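Robot Software in Practice – notes for session 8
Perception for grasping: what the wrist camera gives you and what your code should do with it
Notes by Agathe Sabatier, with corrections from Erhan Tatlı

Welcome back, everyone. Last time we spent a good while on timing and message queues, and I promised that this week we would get to something you could look at! We are going to talk about the piece of software that sits between the camera and the planner, the part that takes in pictures and hands over a grasp target, and we'll spend rather more time than you might expect on what it should do when it has no good target to hand over.

Most of you will be using the Narilness toolkit for the practical. If you started on Clodo before the course began and are happy there, do carry on with it, only please tell Solange Paquette so that she marks your work against the right template.

Where the fingers are

In a wrist view the fingers take up a lot of the picture and they are very close to the lens, so the first thing your detector will want to do is find them, with great confidence, over and over again. The usual cure is a mask: you mark the pixels that belong to the gripper and ignore anything the detector reports inside them. A mask drawn once with the fingers open is wrong as soon as they close, so you need one per opening width, or (nicer, but more work) a mask worked out from the measured width and the camera calibration.

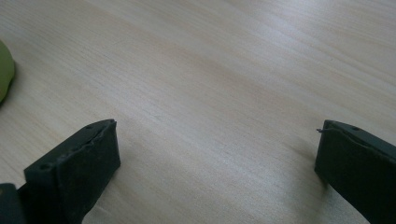
Leave a margin round the mask as well. Pads wear, edges lift, bits of fluff stick out, and a tight outline drawn from the clean drawing of a finger will let all of that through as tiny false objects. I use a margin of 8 pixels to begin with and then look at what still leaks past. Dark fingers over a pale table make the outline easy to find, but the shadow beside a finger is a soft thing with no proper edge, and plain thresholding will often swallow some of it.

Objects that are only partly in view

Suppose your detector returns a shape that touches the image border. Its centre, as reported, is the centre of the visible part, and if you send that to the planner the arm will go to the wrong place. Please give every detection a flag saying whether it touches the border, and let the planner treat a flagged detection as a hint about where to look next. A small sideways move towards it, a fresh picture, and then decide.

The same goes for labels. A rounded bit of green might be all sorts of things, and a classifier asked to choose will choose. Keep the label as "unknown" until the whole outline is in view – the move costs very little time and a wrong label can follow you all the way down the pipeline.

Deciding to do nothing

Your grasp module should be able to answer "no target", and the planner should have a sensible plan for that answer. Pascal Gilbert's group last April had a lovely detector and a planner that reused the previous target whenever the new one was missing, and it took them most of an afternoon to find out why the arm kept going back to the same spot. Put a time stamp on each target and refuse anything older than 100 milliseconds.

For the practical

Run your module on the recorded set in the Branard folder, 222 pictures in all, and write down for each one whether it gave a target, a hint or nothing. Pick 5 that you think it got wrong and explain them in a paragraph each. I'm much more interested in these than in your overall score, so do choose ones that puzzled you.

Hand in by 12/20/23. Solène Ferrand has the lab keys if you want to try it on the arm first, and she's very patient with calibration questions.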